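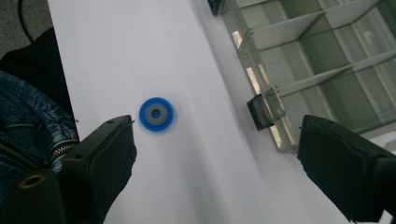

*A small blue disc on the bench, between the two fingers of a hand-held gripper.*

**New house rules for hand-held grippers at Finumham, and I rather like them**

July 20, 2019

If you've popped into the Finumham workshop lately you'll have seen the new sheet taped up by the door. It's two sides of paper, it's called the Telard rules (after the room, don't read anything into it), and from this week anyone who picks up a hand-held gripper has to sign it first. I signed mine over a cup of tea and then went back and read it properly, which is the wrong order, I know!

The sheet was put together by Stavros Grgić, who has been nagging us for this since December. Until now every group had its own habits. Pernier's people wrote everything down, the Vlachou lot wrote down nothing at all and were quicker for it, and when the two tried to share their recordings last winter it was a right mess. Of the 88 sessions they put in the pot, 26 had to be thrown out. Most of those had no note saying which set of fingers had been fitted, and a few had been done with a screw working its way out.

So, the rules. The main one is that you check the fingers before you start and again when you stop - screws, tips, any wear along the edges - and you write both checks down, even if they're the same. Worn tips aren't banned, you just have to say so. I was surprised by that, but Stavros says a slightly tatty finger is fine as long as it's the same tatty finger all the way through. Swap it halfway and you've started a new session, with a new number.

Then there's the matter of small parts. Anything you could lose under a thumb gets put down flat, on a plain surface, with clear space to either side of it so both fingers can come in without bumping into something else. No stacking, no nudging it back into place with your free hand while you're recording. If it skids off, let it go, finish the take and mark it as a miss. The misses stay in. There was a fair bit of grumbling over this one (some of it mine), as you do feel daft keeping a recording of yourself chasing a ring across a table, but I've come round to it.

Breaks are in there too, hooray. You stop after 48 minutes and do something else with your hands. It's an odd number and I did ask. It's the length of the old booking slot, minus the time it takes to put everything away, and it seems to have stuck.

Nothing in the rules covers lighting, and I think it should. Two people on the late shift said the same. Stavros has promised a line on it in the next version, along with something clearer on how to label parts that come in several colours, because "blue one" has been turning up in the log a lot.

Old recordings don't need doing again. There are more than 3000 of them and they'll simply carry a tag saying they came before the rules, so you can use them or leave them out as you like.

Copies of the sheet are by the door and in the top drawer of the sign-in desk. If you want something changed, write it on the back of the door copy and put your initials next to it - Stavros collects them at the end of each month.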